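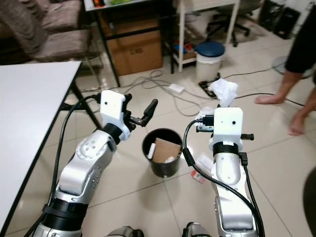
Small-office waste: bins, liners and what ends up beside them
Speaker notes, Nundetwood facilities afternoon
Slot: 2 p.m., second room. Handout goes out at the end.

Slide 1 – Title

Wait for the door to close. Say which building the examples come from: the Tamunent office, upper floor, hard floors throughout. No kitchen waste in this talk. Kitchen waste is the next speaker.

Scope is the small open bin. The kind that stands on the floor near a table, gets used by whoever is closest, and belongs to no particular desk. Wheeled containers and the loading dock are out of scope. If asked, refer to the Boiko handbook, chapter 4, and move on.

Slide 2 – What a small bin is for

Definition for the purposes of this talk: an open-top container that one person can lift with one hand when full. It takes dry waste from within a few steps.

Dry waste in an office is mostly paper, wrappers, tape, labels and offcuts of cardboard. Food residue changes the emptying schedule. Liquid changes the container. Keep both out of a small open bin.

Pause for questions on the definition. There is usually one about coffee cups. Answer: empty cup yes, half-full cup no.

Slide 3 – Shape

Round versus rectangular. A round bin has no corners to clean and can be picked up from any side. A rectangular bin stands flat against a wall and holds flat material better. For the same height and the same footprint across, the rectangular one has more volume.

The problem load for a small round bin is flat and stiff. A piece of cardboard goes in at an angle, and the space underneath is lost. The next items lean against it. The bin looks full from above while the lower half is mostly air.

Show with the demo bin and the cardboard from the bag under the lectern. Put the sheet in first, then the paper roll. Take both out, cut the sheet in two, put everything back. Leave the bin on the table for the rest of the talk.

Slide 4 – Cardboard

Rule used at Tamunent: anything stiff and wider than the mouth of the bin goes to the flat stack. The stack is kept upright in a rack by the exit, tied when the rack is full.

Whole cartons are a separate matter. A carton pushed under a table is either storage or waste, and the cleaner cannot tell which. Mark it or flatten it. At Tamunent a carton with no label on the lid is left where it is for 2 weeks, then opened and sorted. The label needs a date and a room. A printed code from the manufacturer does not count as a label.

Skip the next paragraph if running late.

Flattening order: cut the tape at the bottom, fold in the short flaps, press the sides together. Remove plastic straps. Tape may stay on for the contractor we use – check yours.

Slide 5 – Light plastic

Wrappers are the items most often found on the floor next to a bin. They are light and springy. A crumpled wrapper opens again after it is dropped and can climb out over the rim, particularly with something stiff already standing in the bin.

Fold, knot, then drop. Small food packs go inside the larger wrapper before the knot.

On smooth tile a loose wrapper travels with any draft from the door. It usually stops at a table leg or under a shelf, and it is missed by anyone who only empties bins. Floor check comes before emptying, with the bin in hand. Whatever is within arm's reach goes in, then the bin is emptied.

Mention slip risk here. One sentence, no more. Clear film on a light-colored floor is hard to see.

Slide 6 – Placement

Three cases from the floor plan.

Against a wall: out of the way, but people throw from a distance and miss.

Beside a table leg: easy to reach when seated. Gets kicked when a chair is pushed back.

Open floor: reachable from every side and easy to find. Also the first thing in the path of a cart. Acceptable for a sorting session or a clear-out, then back to its marked spot.

Marked spot means a piece of floor tape under the bin. Color should differ from the tile. On beige tile, dark tape shows and tan masking tape does not.

Point out the gap between tables on the plan. The original layout had 80 cm. It was fine for people and tight for the cleaning cart with a bag hung on the side.

Slide 7 – Liner or no liner

For dry paper and cardboard, no liner is needed. Tip the bin into the large sack and put it back. Wipe the inside weekly.

With mixed waste, use a liner, folded over the rim by a hand's width. Stiff card edges tear thin liners. If the sheet has to go in lined, put it in curved against the wall of the bin, cut edge up.

The Satari price list gives liners in boxes of 2000. Do not order this quantity for a single floor. They take up a full shelf, and the shelf was meant for something else.

Slide 8 – Emptying sequence

Read out slowly. People write this one down.

Floor around the bin first.
Take out stiff pieces by hand and set them aside.
Press down what is left – gloves on, flat palm.
Tip or lift the liner.
Check the bottom for scraps that stuck.
Bin back on the mark.
Stiff pieces to the flat stack.

Small paper scraps cling to the inside wall of a dry plastic bin through static. A damp cloth clears them. Tapping the bin on the floor does not, and it marks the tile.

Slide 9 – Open points

Lids. We tried them for a month in November and took them off again. Lids kept wrappers in and kept people out; more was left on tables.

Second bin for paper only. Works next to a printer. Elsewhere both bins received the same mixture.

Leave this slide up during questions. Collect the demo cardboard before the next speaker sets up. The adapter for the projector is in the side pocket of the bag and goes back to the front desk.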